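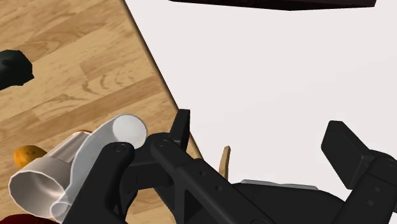
La pinza abierta, sin nada entre los dedos, a caballo entre la madera y la superficie blanca.

Inicio | Diario | Notas técnicas | Lecturas | Contacto

Utilizamos cookies propias para recordar sus preferencias. Si sigue navegando, entendemos que las acepta. Aceptar | Más información

3 de octubre de 2019

Once episodios fallidos en la tanda de anoche. La tanda era de 700, y en el resumen que se envía solo a las seis de la mañana salía en verde, porque el umbral de aviso está bastante más arriba. Lo he abierto en el autobús y casi lo cierro. Lo que me ha hecho seguir leyendo es la columna del motivo: los 11 llevaban el mismo código, pérdida de agarre durante el traslado. Cuando una política falla porque es mala, falla de muchas maneras. Tira de lado, agarra el objeto vecino, se queda parada encima sin decidirse. Un solo código repetido casi nunca es cosa de la política.

He llegado a la oficina antes que Glória y he puesto a repetir los episodios con las mismas semillas. Ninguno ha vuelto a fallar. Mismo mobiliario, mismas botellas, mismas posiciones iniciales, y el brazo hacía el recorrido entero. Los he repetido otra vez por si acaso y lo mismo. Un fallo que no se reproduce en simulación es bastante molesto, para eso usamos simulación.

Apunto lo que es la tarea por si dentro de unos meses no me acuerdo. La cocina de Kavlow, con la mesa de madera, la encimera de piedra a la izquierda y el brazo montado a la derecha sobre el bloque oscuro. Hay que coger una botella por el cuello, levantarla y llevarla a otro punto de la mesa. El resto de las cosas de encima (las dos figuras de perro, la planta, el cuenco, la fruta) son estorbo a propósito. Las botellas son translúcidas y por eso Lajos Simon escogió esa tarea, quería ver si la cámara de la muñeca se aclaraba con ellas. La visión iba bien, eso lo comprobamos en septiembre.

A las nueve y media ha llegado Glória Brandão y le he contado lo de las semillas. Ha preguntado en qué máquina se había lanzado la tanda y en cuál la había repetido yo. La tanda va al servidor compartido y yo repito en la mía. Esa era la primera diferencia y no se me había ocurrido mirarla.

Hemos lanzado los episodios en el servidor. Con el servidor vacío, tampoco fallaban. Entonces Glória ha arrancado a la vez una copia de seguridad y dos entrenamientos cortos para cargarlo, y al tercer intento se ha caído una botella. He guardado el registro completo antes de tocar nada.

En el registro se ve esto. El control manda órdenes al brazo y a la pinza cada 10 milisegundos. Van por canales separados. En el momento del fallo, el canal de la pinza se queda callado un rato. El del brazo sigue. Pasados 100 milisegundos sin noticias, el vigilante de la pinza da el canal por perdido y pone el valor de reposo. El valor de reposo es cero, y en nuestra convención el cero es pinza abierta del todo. Así que los dedos se separan con la botella en el aire mientras el brazo sigue llevando la muñeca hacia el destino tan tranquilo. Al llegar el siguiente mensaje, la pinza vuelve a cerrar, pero cierra sobre nada.

O sea, dos errores juntos. Uno, que perder el canal signifique abrir. Otro, que el brazo no se entere de que la pinza está en reposo y no se pare.

He buscado quién puso el cero. Lo puse yo. Es del primer día del módulo, cuando la pinza era un rectángulo que se abría y se cerraba y todavía no levantaba nada. El comentario dice «valor neutro». En aquel momento abrir era lo más inofensivo y nadie volvió a pasar por ahí, yo el primero.

A media mañana he vuelto a mirar el instante del agarre en varios episodios, para descartar que la botella estuviera mal cogida desde el principio. Los dedos llegan al cuello y la botella queda algo inclinada, con el fondo más bajo hacia la izquierda. Esa inclinación me tuvo un rato despistado. Pensé que con tan poca superficie de contacto cualquier tirón la soltaba y que el vigilante era casualidad. He sacado la fuerza de contacto de los episodios con esa misma inclinación y la mayoría terminan bien, así que la inclinación queda fea y no tiene que ver. La dejo apuntada como asunto aparte. Si alguna vez cogemos algo lleno habrá que corregirla.

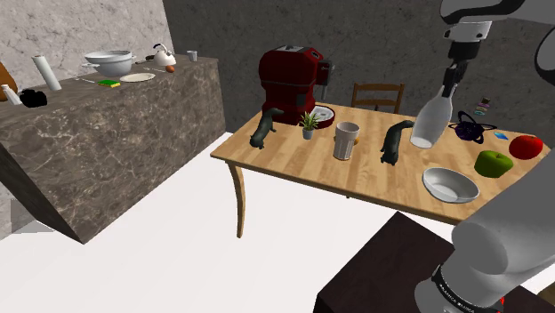

Por la tarde: Hovland

Aquí viene la parte que no me gusta. El módulo de la pinza es el mismo que usa la celda física de Hovland. No una versión parecida, el mismo paquete con el mismo número. Lo compartimos precisamente para no tener dos comportamientos distintos, y ahora tenemos el mismo fallo en los dos sitios.

He llamado a Joar Boström a las doce y cuarto. Estaba con la celda en marcha, moviendo envases vacíos de plástico. Le he dicho que parara y ha parado, sin discutir, y luego me ha pedido que se lo explicara. Le he leído el registro. Me ha dicho que la semana pasada se les había caído un envase al suelo dentro del vallado y que lo habían anotado como envase defectuoso. Puede que lo fuera. Le he pedido el registro de ese día y ha quedado en mandarlo, aunque no está seguro de que lo conserven con tanto detalle.

Lo que hemos acordado por teléfono:

- La celda queda parada hasta que tenga el paquete corregido y lo haya probado con el cable de la pinza desconectado a mano.
- Hasta entonces no se entra en el vallado con el brazo energizado, ni siquiera en modo lento. En modo lento también se suelta lo que lleve.
- El envase caído pasa a incidencia abierta, con la causa en blanco.
- Joar avisa a la gente de Gremidstead, que iba a recibir el mismo paquete para su línea. Ellos mueven vidrio.

Esto último me ha quitado las ganas de comer. Un envase vacío de plástico en el suelo es una tontería. Una botella de vidrio soltada desde lo alto al lado de una persona ya es otra cosa.

Después nos hemos sentado Tuva Sjöberg, Glória y yo a decidir qué tiene que hacer la pinza cuando se queda sin órdenes. Parecía cosa de cinco minutos y nos ha llevado más de una hora. Yo quería mantener la última posición y ya está. Tuva ha dicho que mantener la posición no es mantener el agarre: si el objeto cede un poco, los dedos se quedan donde estaban y el objeto resbala. Ella prefería mantener la fuerza. Glória ha preguntado qué pasa si lo que hay entre los dedos es la mano de alguien. Con la fuerza mantenida y sin canal, no hay forma de soltarla desde el programa.

Nos hemos quedado un rato callados con eso. Al final lo hemos dejado así:

Si el último estado conocido era «objeto cogido», la pinza mantiene la fuerza, con un tope bajo, y el brazo hace una parada controlada. Si el último estado era «vacía», la pinza no se mueve. En ningún caso se abre por sí sola. Para liberar hace falta el mando físico, que corta por otro cable y no pasa por nuestro módulo. Joar tiene que confirmar que en Hovland ese mando está al alcance desde dentro del vallado y no solo desde la puerta. Se lo he escrito para que quede constancia.

A mí me sigue sin convencer del todo el tope de fuerza. Lo bastante bajo para no hacer daño puede ser demasiado bajo para sujetar vidrio. Tuva dice que entonces el problema es de los dedos y habría que cambiar el recubrimiento. Queda sin resolver.

He hecho el cambio en la cocina simulada antes que en ningún otro lado. Para probarlo he escrito una cosa muy simple que corta el canal de la pinza en un momento al azar, sin esperar a que el servidor se cargue. Tendría que haber existido desde el principio. Probábamos la luz, la textura de la mesa, la posición de las botellas, todo al azar, y las comunicaciones siempre perfectas. 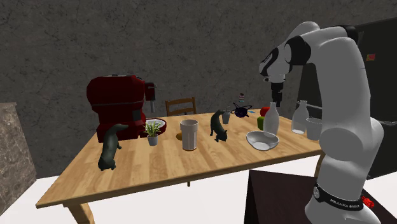

El brazo con la pinza hacia abajo, encima de la botella blanquecina. La segunda botella está más a la derecha.

Primera vuelta con el corte al azar: el brazo se detiene bien, la botella se queda en la pinza. Segunda, igual. En la tercera el corte ha caído justo mientras los dedos se cerraban, cuando el estado todavía era «vacía» y la botella ya estaba tocada. La pinza se ha quedado quieta a medio cerrar y la botella apoyada de cualquier manera contra un dedo. No se ha caído porque seguía sobre la mesa. Lo he enseñado a Glória y estamos de acuerdo en que es aceptable si el brazo no se mueve, y el brazo no se ha movido. Pero hay que escribirlo en las instrucciones: después de un corte, no dar por supuesto que el objeto está cogido ni que está libre.

A las cinco he lanzado 100 episodios con corte en todos. He esperado a los primeros resultados y no había ninguna apertura. El resto lo miro mañana.

Lajos ha pasado a última hora y ha preguntado si podía poner en el informe para Fultov que la tanda de anoche había salido bien, porque el porcentaje es bueno. Le he dicho que no. Ha quitado el párrafo y ha puesto que está en revisión. También hemos cambiado el resumen automático. Ahora, si varios fallos comparten código, sale en amarillo aunque el porcentaje sea alto.

Pendiente para mañana:

- Registro de la semana pasada de Hovland.
- Respuesta de Gremidstead. Si a las diez no han contestado, llamo yo.
- Averiguar por qué el canal de la pinza se calla y el del brazo no. El vigilante hacía mal su parte, pero el silencio tiene que venir de algún sitio. Sospecho de la prioridad del proceso.
- Borrar el comentario de «valor neutro» y escribir lo que hace de verdad.
- Buscar otros ceros. Glória dice que en el módulo de la base puede haber uno.

He salido a las siete y cuarto. En el autobús he contestado a Joar, que preguntaba si podía al menos mover el brazo sin pinza para no perder el día entero de mañana. Le he dicho que sin pinza sí, y con el vallado cerrado.

Entradas recientes
Botellas translúcidas y cámara de muñeca, primeras pruebas
Mudanza del servidor compartido
Visita a Hovland
Qué guardar y qué no guardar en un registro
Cambios en la cocina de Kavlow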